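Posted in June by the Rurkley Voter Participation Project

Progress report to the funder: ward boundary and advance voting outreach, Urnville and Velalton

Period covered: the second stage of the grant. Spending is within the approved budget and no change to the schedule is requested.

Work in this stage dealt with the redrawn ward boundaries and with the new advance voting hours ahead of the council election. Urnville moves from six wards to 4. Velalton keeps its existing wards, but the line between the north and centre wards now follows the rail corridor, and a number of streets change hands as a result.

Sessions were held in both towns, 12 in all. Each ran for an hour and covered the new map, identification rules and the location of polling places. Attendance was stronger in Velalton than in Urnville, where two sessions clashed with the candidates' forum.

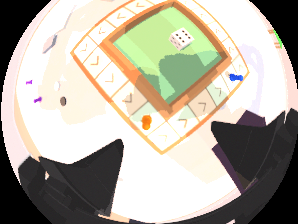 Do residents have to register again if their street has moved to a different ward? Registration carries over with the street address, and the voter's notice will show the new ward and polling place. Only residents who have changed address need to update their record.

That point came up at nearly every session and has been moved to the front page of the leaflet. A first print run of 300 leaflets was used up before the end of the stage. The second run corrects the Urnville map, which had the labels for the east and harbour wards reversed – the error was ours and did not come from the clerk's office.

The candidate questionnaire went out to all declared candidates for council. Replies from Velalton are complete. In Urnville, 3 candidates have yet to answer the section on campaign spending limits. They have been sent a reminder. Replies will be published in full, unedited, in the order they were received.

Translation of the leaflet is behind plan. The text was held back until the clerk confirmed the advance voting hours, and the translator then needed the revised map as well. Delivery is now expected early in the next stage, with no added cost.

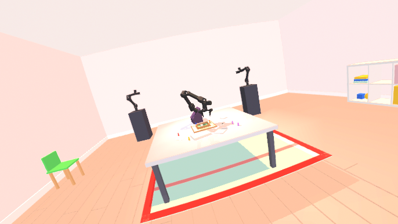

Robot arm and wooden tray on a white-topped table.

The Sarmiento polling place remains unsettled. The hall has a step at the main door and the side entrance is too narrow for some mobility aids. The clerk has two options under review: a temporary ramp, or a move to the school gymnasium. Our printed material leaves the Sarmiento address blank until a decision is made, and a sticker will be added to leaflets already handed out at the library.

Next stage: deliver the translated leaflet, publish the questionnaire replies, and hold evening sessions in Urnville at 7 p.m. for residents who could not attend during the day. A short survey on how people learned of their ward change will be run at those sessions. Results will be included in the final report.

Contact: Rurkley Voter Participation Project office, Urnville | © Rurkley Voter Participation Project | Back to top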